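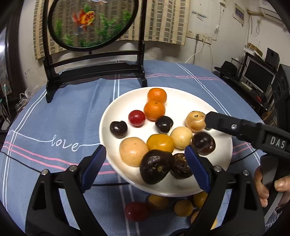
18 Mar 2018

I rewrote our house rules for hand-held gripper work over the winter, and a few people asked me to put them up. They cover picking soft things like fruit off a plate or a table. Most of them came out of going back through old recordings from November and throwing away far too many.

Check the pads before you start. Look for juice, skin and lint in the ridges. Wipe them with a damp cloth, dry them, then close the jaws on nothing and see that both sides meet. I do this again every 70 picks.

Check the screws too. A finger that has worked loose still looks fine on screen, and the width readings drift. We lost nearly 3,000 grasps that way with the old Grurker fingers.

Close slowly on anything ripe. Stop when the fruit stops moving between the pads. If it dents, take it off the plate and write it down. The Lonix checklist we started from let you squeeze for up to 5 seconds, and I cut that to 2.

Mix the sizes. A plate of the same fruit is easy to run and you learn very little from it. Put small round ones against big ones so the fingers have to find a gap. Leave a few loose on the cloth as well — they roll, and the approach is different.

Keep your other hand away from the jaws. It sounds obvious, but people reach in to steady a tomato all the time. If something rolls off, let it go and log a miss.

Don't tidy between picks. If a fruit ends up somewhere awkward, that is where the next pick starts.

Name the files the same day. I use the Wivo format, with the Shokri tags for fruit type added at the end. Fruit that has been gripped doesn't go back in the kitchen bowl.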